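4.2 Powder transfer through a funnel

Of all the tasks in our bench set, powder transfer is the one we most enjoyed working on, and the one that taught us the most about what a wrist view is good for. Liquids pour, and a policy that has learned to tilt a beaker smoothly will usually get most of the volume where it should go. Powders behave quite differently. They cling, bridge, pack, and then let go all at once. A policy trained only on arm poses has no way of telling a clear stem from a blocked one, and in our first trials it would happily retreat from a funnel that was still full.

We therefore added a flow state to the policy input. A small network, which we call Plernden, takes the wrist image and gives one of three labels for the stem: empty, moving, or packed. The label is updated at every control step and is passed to the Lysenko controller together with the gripper pose. When the label stays at packed for 30 steps in a row, the controller switches to a tapping motion on the rim, gentle enough to leave the flask seated in its ring. When the label reads empty, the arm is free to withdraw. The setup is shown in Figure 5.

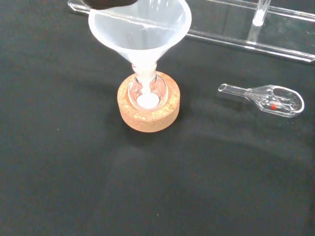
Figure 5. Wrist view during the powder transfer task. White powder fills the narrow stem of the funnel, and a small mound has collected at the bottom of the flask, which is held upright by a cork ring. The gripper tip is at the upper left.

Training Plernden took far less data than we had feared. We labeled short clips from the Cemberg recordings by hand, stepping forward and backward through each clip so that moving and packed could be told apart, and we held out all clips from one of the two benches for testing. A single still is often not enough even for a person, so the network sees a short stack of recent images. Without the stack, it confused the two labels constantly. With it, the confusion all but disappeared, and we were delighted to find that this held on the unseen bench as well.

For the main comparison we ran 100 transfers with the flow state and 100 without it, using the same funnel, the same flask, and the same starting poses. A transfer was scored as complete if the stem was clear when the arm withdrew and the flask had not tipped. The baseline completed 73 transfers. Most of its failures were early retreats, with powder left standing in the stem. Adding the flow state removed nearly all of these, and the tapping motion never tipped a flask.

The failures that remain are interesting in their own right. Some powder sticks to the cone high up near the rim, where Plernden does not look, so a run can be scored as complete while a thin film is left behind. Weighing the flask after each run would catch this, and we plan to add a balance to the Stakico bench for that purpose. Clear glass is the other weak spot. Scoops and tubes offer few edges to a depth sensor, and the grasp on the scoop still depends on a fixed starting region.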